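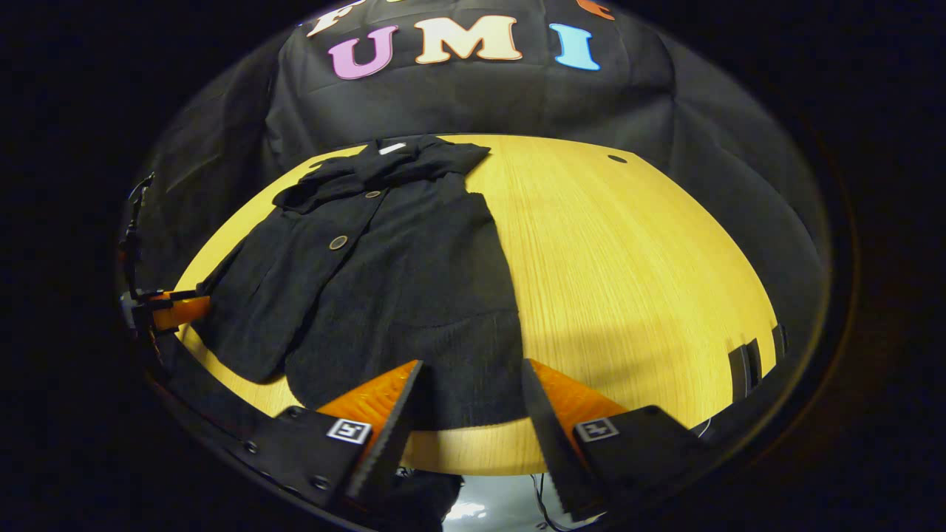 ok thread time. I've now bought 4 winter coats secondhand in two years and gotten it wrong twice, so people keep asking me how to do it. writing it down once and then I'm muting everybody

first thing. buy in August. I mean it. it's August 2018, it's disgusting out, my fan is doing nothing, and the coat rack at the Bedmont thrift is packed and nobody's touching it. go now

by October the same rack is picked clean and everything left is either a size nothing or smells like a basement

prices too. wool coat last week, $30. same store, same kind of coat, first cold snap last year - $75. I asked the lady and she said yep, we put them up when people start shivering. fair enough

ok so. fabric tag before anything else. before the mirror, before you fall in love. usually inside the left seam, sometimes the pocket, sometimes cut out by a person I'd like to have words with

you want wool to be the first word and a big number. over 70 percent is good. a bit of nylon in there is fine, helps it hold up. if polyester is first put it back, unless you just like it, in which case I can't stop you

no tag? scrunch a handful of it hard and let go. decent wool springs back. the cheap stuff stays crumpled and looks sad

also rub the inside of your wrist on the collar. if it itches in the store it will itch on the bus and you will take it off on the bus and leave it on the bus. ask me about the green one

(the green one was great. I still check the lost and found page)

moths. this is the part people skip and then they message me. hold the coat up to a window or a light, back panel first, then under the collar, then under the arms. pinholes show up as little bright dots

one hole near a hem, whatever. a cluster under the collar means walk away. you're not buying a coat, you're buying a colony

turn the pockets out. all the way. lint is fine. gritty stuff that looks like sand is not sand

I once found 27 cents and a dentist reminder card for 1996. kept the card

lining next. Seul-gi Seo, who did alterations for years and taught me most of this, says a torn lining is the best thing you can find becuase it scares everyone else off. an armhole tear is ten minutes with a needle

full reline is another story. got quoted more than the coat cost, twice over. so small rips yes, shredded no

check the lining at the back vent and the cuffs, that's where it goes first. and sweat stains in the armpit lining, look, I know, but look

shoulders!! you can move a button, you can take up a sleeve, you can let out a side seam if there's anything in there to let out. shoulders you basically can't. if the seam hangs off your shoulder it's going to hang off your shoulder forever

and wear a sweater when you try it on. yes in August. yes you'll be sweating in the aisle at Bedmont like a maniac. I bought a coat over a tank top once and could not bend my arms in January

sit down in it too. there's usually a chair by the shoes. if the buttons pull when you sit it's too small, doesn't matter how good you look standing

buttons themselves I don't care about. missing button is a reason to ask for money off and thats it. Plorano downtown has the big bins, take the coat with you, don't guess the size from memory like I did, I came home with something fit for a pirate

sew coat buttons with a shank. meaning leave some slack and wrap the thread round it a few times so the button stands off the cloth. otherwise thick wool puckers up and the thread pops by Christmas. lay a toothpick across the top of the button while you sew, pull it out after, instant slack

put a tiny flat button on the inside behind the big one. takes the strain. Seul-gi does it on everything, cardigans, bags, I think she'd do it to a curtain

ok you bought it. do NOT put it in the closet. bag it first. bag, squeeze the air out, freezer, leave it 4 days minimum. out for a day, then back in for another round if you're nervous. I'm nervous

if your freezer is full of your roommate's dumplings (hi Candela) then dry clean before it touches anything else you own

pilling. get a sweater comb or a cheap fabric shaver, go light, keep it flat on a table and pull the cloth smooth with your other hand. don't shave on your lap. don't shave near a seam. I have a coat with a bald spot, ask me how

fuzzy cuffs are normal. if it's worn right through at the cuff edge you can turn it under a quarter inch and it'll look like nothing happened

smell. thrift smell comes out with air, mostly. outside in the shade on a wide hanger, a breezy day, few hours. not direct sun, dark wool goes sort of brown and you don't notice till you're next to someone in real black

cigarette smell, couple rounds of steam and then air again. perfume is the worst one. perfume wins. I've never beaten perfume

vodka in a spray bottle, yes people swear by it, Ikechukwu swears by it, I've had it work once out of three. cheap vodka, test inside the hem, light mist, don't soak

do not wash a structured wool coat in the machine. there's stuff inside the front holding the shape and it bubbles. I've seen it bubble. you can't unbubble it

wool coats need cleaning once a year tops, end of season, right before storing. rest of the time a clothes brush, downward strokes, after you wear it. the moths go for the food and sweat on it more than the wool so put it away clean

wide hangers. wire ones leave little horns in the shoulders. if you already have horns, steam and a rolled towel underneath

cedar blocks are nice, they smell nice, I would not bet a coat on them. a zipped cotton bag and a clean coat does more

people asking about online. I've done it, Sandhu on the resale forum sells good ones and actually posts measurments. ask for pit to pit, shoulder seam to shoulder seam, and sleeve from the shoulder. then measure a coat you already own laid out flat. ignore the size on the label, old sizes are all over the place

ask for a photo of the lining and the fabric tag. if they won't send one then you know

someone asked about down jackets. different animal, don't know, don't own one, Babatunde Shehu had a whole thread on that in the spring, go bug him

someone else asked about kids coats. same rules but stop caring about the shoulders, they'll be out of it by spring

"is it worth relining a coat I love" yes if you love it. no if you're just being stubborn. I've paid for both kinds

ok correction, couple of you say freezer needs to be properly cold, a frosty little box in the top of a mini fridge won't cut it. that's right, should have said. 0F or below

and Babatunde Mohammed points out the Ulurar church sale is coming up and they do coats by the bag. I was not going to mention that publicly but fine. leave me the long ones

that's all I've got, fan just died, going to sit in the bathtub

oh - and check the pockets again before you freeze it. bus pass. don't ask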